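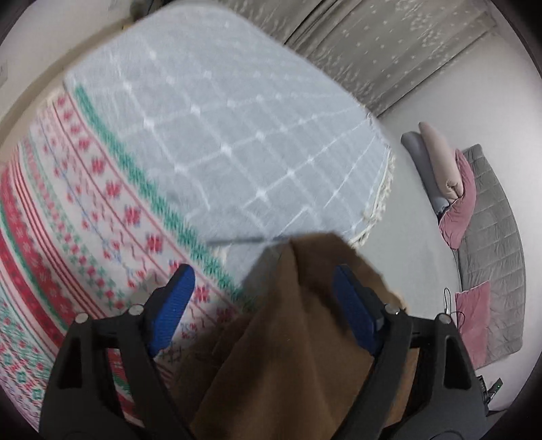

Blankets were the reason I signed up for this project at all. For my Home Textiles report I decided to find out how much soft stuff one small bedroom can hold before the person sleeping in it starts losing things, and the bedding was always going to be the main event. My theory going in was that layers pile up because each one is nice by itself. Take the light blue blanket with the white grid and the little fringe of cream tassels – I would never part with it. Same goes for the white knit throw with the red snowflakes and green diamonds, even though the two patterns argue with each other all day long. Then there's the floor, where a gray quilted mat has ended up with a dark bolster, a long pale pink pillow and a square pink cushion, so it's pretty much a second bed by now!

The class assignment (set by Terence Whitlock, who teaches the spring section at Evley) was to pick one room and keep a log of every fabric thing in it from the start of March until we got bored or ran out of pages. I got to page 4 of my notebook before I was bored, which I thought was pretty good. After that I got interested again and filled the rest.

What I did

I made a line for each piece: what it is, what it's for, where it sleeps at night and where it ends up in the morning. That last column was my favorite. Pillows travel. The bolster is supposed to be a back rest for reading on the floor, but in my log it turned up under the desk, behind the door and once in the hallway (I blame the dog for that one). The pink cushion hardly moved all month. I think it's just too comfy where it is, and people sit down on it without thinking.

I also kept a washing column. Fringe is a pain, I'll say that much. The first time I washed a tasseled blanket for this project I put it in loose with two towels and spent a whole evening combing out knots with my fingers while watching bad TV. The second time I folded the fringe to the inside and put it in a mesh bag – so much better. Knits I did by hand in the tub, cool water, no wringing, then rolled up in a towel and laid flat. Laying flat takes up the entire floor of the room, so plan on sleeping with the door shut and stepping over things.

Storage test

For the second half I tried two ways of putting the extra layers away. One was the Gurkitton underbed bag my aunt gave me, and the other was plain shelf folding, which our lab handout calls the Renaud fold (thirds the long way, then thirds again). The bag holds more. But I stopped using it after a week, because getting down on my stomach to drag it out every time I was cold got old fast. The shelf fold won, and the blankets are still on that shelf as I type this. Mostly.

What I would change

I'd start the log before cleaning up, for one thing. I tidied first and then wished I had the messy version to compare it to. I'd also ask my roommate to keep her own column, since she had opinions about the curtain (gray-beige with a scatter of white dots and starry marks) and I only wrote down mine. Mine was that it's the calmest pattern in the room and should get to stay. She wants plain white.

Next term I want to try the same thing with a kitchen. Dish towels, pot holders, aprons – I bet they wander even more.

Student Work > Home Textiles > Room Logs

Comments

plestis_fan: The mesh bag trick saved my grandma's afghan. Do you zip it or tie it?

Marcy: My bolster lives in the hallway too and I don't even have a dog.

R.D.: Team curtain stays.

Contact | Copyright Evley Student Projects | Back to top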